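Session 3: Preparing and keeping a clear work surface
Course notes, Ciltard evening workshop, Tistville
Tutor: Nermin Ekinci

Recap from last time
We covered where to put a table and how high it should be. Zerrin Kırmızıgül's sheet on table heights is still in the folder by the door if you missed it.

Choosing a top
A flat top in a pale, plain colour suits most bench work. Small dark parts such as screws and washers show up well on it, and so does a stray end of wire. The drawback is that pale tops show every mark. A strong pattern hides dirt, but it hides parts too.

For general use a top 1,240 mm long and 800 mm deep is enough for one person. Anything deeper and you will be leaning over your work to reach the back.

Checking that it is flat
Lay a straight edge along the length, across the width and then corner to corner. Look for light underneath. Mark any dip with a soft pencil and write it on your sheet. Do this before you fix anything to the top -- it is a nuisance afterwards.

Clearing down
Take everything off before you wipe. Moving things from one side to the other just pushes grit about, and grit scratches. Brush first, then use a damp cloth, then a dry one. Work from the back towards you. Do not spray cleaner straight on to the top if there is anything electrical near it; put it on the cloth.

Cables
Bring cables in from above or behind where you can. A cable lying across the top catches sleeves and sweeps small parts on to the floor. Leave enough slack for whatever it feeds to move freely, and check the plug end for strain.

Light
Stand a lamp to one side and look along the surface. Shadows from a low lamp will pick out crumbs and scratches you cannot see from overhead.

For next week
Read the Van Acker handout, first two pages only. Yiğit Yazıcı will take the Saturday group, same room. Bring a straight edge if you own one, and your sheet from tonight with the dips marked.
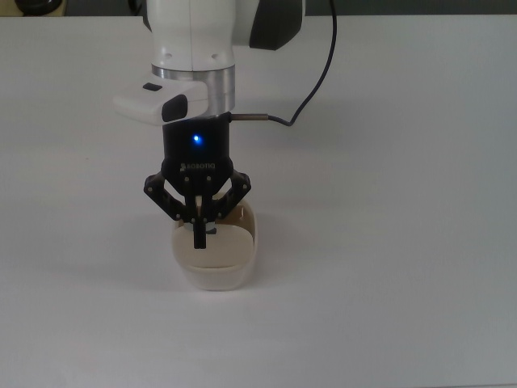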